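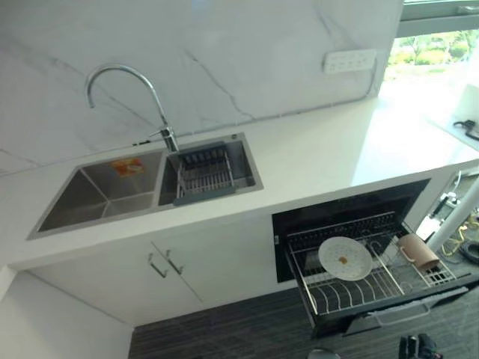
Kitchen safety check, flat 722, Stondau House
Checked by Rosalba Ruggiero, March

1. Sink and tap
Both bowls sound, and the tap has a single lever. The little sticker is still on the steel in the big bowl, so do peel it off when you have a minute.

2. Sockets by the window
OK, though I'd be happier with the white cable tucked well back from the worktop, please, and nothing plugged in with damp hands.

3. Dishwasher
Door folds right down and the rack pulls out to the front. It's a lovely big door and ever so easy to walk into, so shut it between loads. Cups go in rim down, knives point down.
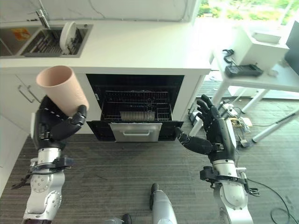
4. Cupboard under the sink
No drips. Gerrit Msimang to fit a child catch on the two doors.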